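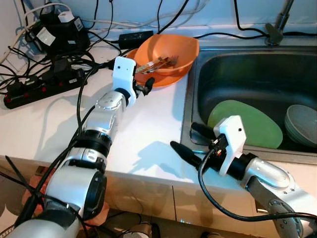

Figure 3. Plan de travail et évier de la cuisine 11. Bol orange contenant des couverts, posé sur une assiette de même couleur ; dans l'évier, plat ovale vert et pile de bols gris-vert.

4.2. La vaisselle en attente

Les relevés effectués dans les cuisines de la résidence Gakia font apparaître un état intermédiaire que les grilles d'observation habituelles enregistrent mal. La vaisselle y est codée comme sale, propre ou rangée. Or une part importante des pièces relevées se trouvait à un endroit qui ne permettait pas de trancher : au fond du plan de travail, sur le bord de l'évier, parfois dans la cuve elle-même. Nous parlons dans ce cas de vaisselle en attente, terme repris des entretiens, où il revient souvent (« c'est en attente, je m'en occupe après »).

La cuisine 11 en donne un cas assez net (figure 3). Deux groupes de pièces y coexistent. Le premier, au fond du plan, est un empilement : une assiette, un bol, puis des couverts en métal, dont une fourchette, couchés en travers du bol. Le second occupe l'évier, où le plat ovale est dressé contre la paroi et les bols sont empilés à sa droite. L'image ne permet pas de dire si ces pièces ont été lavées, et nous ne les avons donc pas codées comme propres ou sales.

L'empilement assiette-bol-couverts est la forme la plus fréquente du corpus. Sur les 1 444 pièces relevées hors placard, 300 appartenaient à un groupe de ce type. Il réunit ce qui a servi à une même personne, ou ce qui doit lui servir, et se déplace d'une seule main. Daniyal Orakzai (2023) avait proposé d'y voir une unité de transport plus qu'une unité de repas. Nos données vont dans ce sens, avec une réserve : dans les logements où les repas se prennent à plusieurs, les couverts sont plus volontiers regroupés à part, dans un verre ou un égouttoir.

Le plat dressé pose une autre question. Un plat ovale posé à plat prend une grande partie d'une cuve ordinaire et gêne l'accès à la bonde. Le mettre debout libère le fond, et plusieurs habitants disent le faire sans y penser. Le même geste a été relevé pour les planches à découper et les plaques de four – mais rarement pour les assiettes rondes, que l'on empile presque toujours.

Reste la question de la place disponible. Dans la cuisine 11, le plan de travail blanc reçoit aussi du matériel électrique : une multiprise noire à interrupteurs rouges sur la gauche, des chargeurs et adaptateurs regroupés près du mur carrelé, un bloc d'alimentation derrière le bol, des câbles noirs et blancs emmêlés. Ce voisinage n'a rien d'exceptionnel. Les plans de travail de la résidence font 600 mm de profondeur, et la bande du fond y accueille ce qui n'a pas d'emplacement attitré. Vaisselle en attente et chargeurs se disputent ainsi la même zone, la plus éloignée de l'usager.

Delia Olivares, qui a codé cette partie du corpus, a retenu une distinction entre fond et bord du plan. Les pièces placées au fond étaient décrites en entretien comme pouvant rester là jusqu'au repas suivant ; celles du bord appelaient une action proche. La cuve n'entre dans aucune des deux catégories et fait l'objet d'un code séparé, détaillé en 4.3 avec les relevés de la résidence Remesier.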